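Selling the Slow River: Does Wiltcombe's Visitor Campaign Match What Visitors Get?

Dela Peña
Final project report, Introduction to Tourism Studies

1. Why I picked this

Wiltcombe is a river town with a visitor office, a boat landing, a row of restaurants and a slogan, "Come Down to Slow Water." The slogan is on the banners along Main Street, on the napkins at two of the restaurants and on the side of the shuttle bus. The visitor office says the campaign has changed how people see the town. I wanted to know what that claim rests on, and whether a person who comes because of the campaign can do the things it promises.

I should say that I started out doubtful. My first draft of the proposal used the word "hype" four times and my instructor made me take it out. I have tried to be fair since then, but the reader should know where I was standing.

2. What the campaign promises

The main piece is the printed visitor guide, which is also on the office's website. It was written by an outside firm, Prirnia, that does the same kind of work for other small towns. I read the whole guide and wrote down every statement that a visitor could check. A sentence like "the river has a soul" was left out. A sentence like "boats leave all day from the landing" went in.

Most of the guide fell into the first group. There is a lot of "timeless," "authentic" and "hidden gem," and the word "authentic" is used for the fish market, a candle shop and a parking garage mural. What could be checked mostly had to do with opening hours, boat trips, walking trails, live music and local food.

3. How I did it

I used three sources. The first was the guide itself. The second was a short paper survey I handed out at the boat landing and outside the fish market, mornings only, over the December break. I got 218 usable forms back out of 400 printed. The third was my own visits, when I tried to follow the guide the way a stranger would, without calling ahead or asking people I know.

The survey asked where people had come from, whether they had seen the campaign before deciding to come, what they had planned to do and what they ended up doing. There was a blank space at the bottom for anything else. The blank space turned out to be the most useful part of the form.

4. What the survey said

The visitor office's yearly summary says the campaign "brought" 3047 overnight guests to Wiltcombe. I asked how the figure was reached and was told it is the total number of guests reported by the hotels and rental cabins. That means it counts everybody: wedding parties, the crew that was repairing the bridge, and people visiting their grandmother. It may be a good count of guests. I don't see how it can be a count of guests brought by a slogan.

On my forms, only 12 people said they had seen any part of the campaign before they decided to come. Many more had seen it after they got to town, which is easy to believe given the napkins. The usual reasons for coming were family, fishing, and a stop on the way to somewhere else.

My sample has problems too. It was winter, it was mornings, and people who stop to fill out a form for a student are probably not typical. A summer survey might look different. I would still expect the office to have done one before making the claim it makes.

5. Following the guide

The boat trips were the weakest part. The landing had a schedule posted that did not agree with the guide, and the ticket window had a third version taped inside it. I went on the afternoon trip to the heron marsh and liked it a lot. The pilot knew the water and did not use a microphone. Nothing in the guide had told me it was the trip to take, as it gets one line below the dinner cruise.

The trail section says the marsh loop is "an easy stroll in any footwear." It is flat, I will give them that. Past the second footbridge the path is soft and the boards are uneven, and a person in open shoes would want to turn back there.
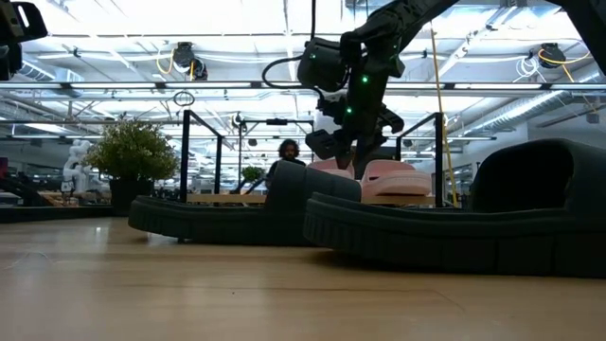 The live music was real but badly listed. The guide names a weekly porch session at a cafe that has changed owners, and the new owners hold it at a different hour. Several survey forms complained about this one thing. One person wrote, "Drove two hours for fiddle, got a closed door."

Food did better. Everything the guide says about the fish market was true when I went, including the smoked mullet selling out before noon.

6. Compared with Uven

Uven is the next town upriver. It has no slogan that I could find. Its visitor page is a plain list of hours, phone numbers and boat times, with a note at the top saying when it was last corrected. I did not survey there, so I can't say its visitors are happier. I checked the list against the doors and it was right except for one museum hour.

7. What I would tell the visitor office

Stop using the hotel total as proof of the campaign. Ask guests at check-in what made them come, and publish the answer even if it is small. Post one boat schedule and take the other two down. Rewrite the trail paragraph after walking the trail. Move the marsh trip to the top of the boat page.

I don't think the campaign has done harm, and some of the shop owners I talked to like the banners. My finding is narrower: the evidence offered for it does not show what the office says it shows, and the guide is out of date in places where a visitor would lose half a day. I sent the office my list of errors. At the time of writing the porch session hour had been fixed on the website, and the boat times had not.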